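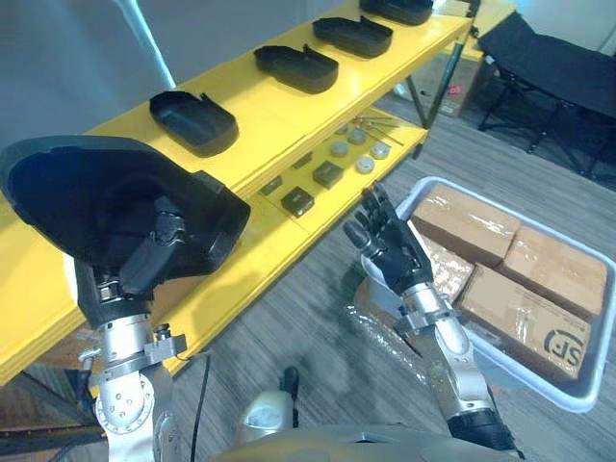

Re: [paper-and-print] Custom color orders, what do you charge?

3 min read

Search the archive Search Clear

Friday, December 4, 2020

Hi Magda and everybody,

I saved your note until I had a cup of tea in hand, and now I'm going to go on a bit, so forgive me!

> I've had two requests this month for my fern print in a color
> I don't stock. Do you all charge extra for mixing, or just
> swallow it? And how do you get a match when all they send
> is a phone picture of a curtain?
> Magda

I used to swallow it, and I was glad to, until June, when a lady in Wedcombe wanted my Gimmont wren in the exact green of her grandmother's kitchen door. Such a lovely idea (she told me the whole story of the door, and I told her about ours). I mixed that green over and over and spent most of a weekend on one print. So now I add a small mixing fee, and I say so right in the listing. Not one person has grumbled!

As for matching, please don't trust the phone. I ask for something I can hold: a paint chip, a snip of ribbon, even a button in an envelope. Then I pull a test strip on the real paper, let it dry overnight and mail it off before I touch the good sheets. My recipe book is up to 744 now, which is my own silly numbering and includes a great many browns.

One more thing, if you use the Lurnier cotton paper, it drinks the ink, so go a shade stronger than you think you should. The Magbanua stays closer to what's on the slab, and I buy it in packs of 200 to save on postage.

Do send a picture of the ferns when they're done. I'd love to see what colors they picked.

Warmly,
Tiruwork Admasu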